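Pratard Issue Tracker
Project: Suture handling / learned policy
Ticket 424: Reported grasp success does not match what the wrist view shows
Type: Result in dispute
Status: Open
Priority: High
Component: grasp labels, evaluation script
Opened by: Robel Gudeta
Opened: 20/05/2021

Summary

The draft says the policy picks up and holds the thread in almost 30 percent more trials than the scripted baseline. I don't believe the number yet. The label that decides whether a trial counts as a grasp comes from jaw motor current and jaw angle, and neither of those knows what thread is. I'd like the claim held out of the draft until this ticket is closed.

Steps to reproduce

Check out the evaluation branch as it was tagged for the Plenville runs. Run the scorer on the stored trials with default settings. Open the wrist view for any trial marked "held" and step to the moment the label flips from 0 to 1. Write down what the jaws are doing before you look at the score. Then look at the score.

Expected

A trial marked "held" has thread between the jaws, jaws closed on it, and thread moving with the tool when the tool moves.

Observed

A mixed bag. Plenty of trials are fine. Others flip to "held" when the tip loads up against tissue, and I can't see how the script would tell the two apart. Pressing on a soft surface raises the effort reading. So does closing on a strand. The threshold was set on the bench with a dry pad and has not been touched since.

Environment

Tool calibration: Pruitt file, unchanged
Label script: Braller 3, default threshold
Training set: 3,000 demonstrations, same labels
Wrist view: on, synced to joint log

Comment, policy side

The threshold was checked before training. Small errors in the labels should wash out at this size of data set, and the baseline is scored by the same script, so the comparison is still fair.

Comment, R. Gudeta

I've heard "wash out" before. It works if the errors are random. These aren't. The learned policy comes in lower and leans on the tissue more than the baseline does, so it collects more of the false labels. Same script on both sides doesn't make it fair when one side has learned to set it off. It was trained on those labels too, so leaning may be what we taught it.

Comment, policy side

Is there evidence that it leans more, or is that an impression from watching?

Comment, R. Gudeta

An impression so far. Joint log would settle it: compare tip depth at label flip for the two methods. Nobody has run that and I'm asking for it below. I'm not going to claim a result from watching video when my complaint is that someone claimed a result from a current reading.

Tried so far

Raised the threshold one step. False labels went down in the trials I looked at, and so did good ones with thin bites. Not a fix.

Required the jaw angle to stay steady after the flip. Helped a little. A tool resting on tissue also holds a steady angle, so I wouldn't rely on it.

Restarted the scorer with a clean cache, as suggested. No change, and I never expected one.

Attached view, wrist camera

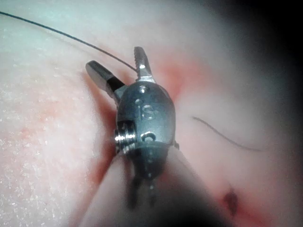
Pratard Internal Reports, Issue 3, p. 30

Jaws open in a V, tip up against the tissue, and the dark thread coming in from upper left to the base of the serrated jaw. It looks gripped or caught there. I can't say which, and that is the whole ticket. A second short length lies loose on the right, outside the jaws. A person asked to label this would want to see what comes next – the script never asks.

Please also note the reddened tissue next to the jaws and the spot of blood at lower right. I don't know when either appeared and I'm not blaming the policy for them. But the draft uses the word "gentle" twice, and we have no measure of gentle anywhere in the evaluation. Take the word out or add the measure.

Requested

Hand labels on a random draw from both methods, done by people who can't see which method they're scoring. Use three answers: held, not held, can't tell. Don't fold "can't tell" into either of the others.

Tip depth at label flip, both methods, from the joint log.

Rescore the baseline and the policy with a thread-motion check added, then retrain on the corrected labels if the gap moves.

Comment, policy side

Hand labels are possible. Retraining before the August deadline is tight. Could we report the current number with a note on the label?

Comment, R. Gudeta

Report the hand-labeled number, whatever it is. If the gap survives I'll close this and say so in the thread. A note under a number I don't trust won't help the reader much – most of them will copy the number and skip the note.

Status changed: Open to Waiting on labels
Blocks: draft results section, table of grasp rates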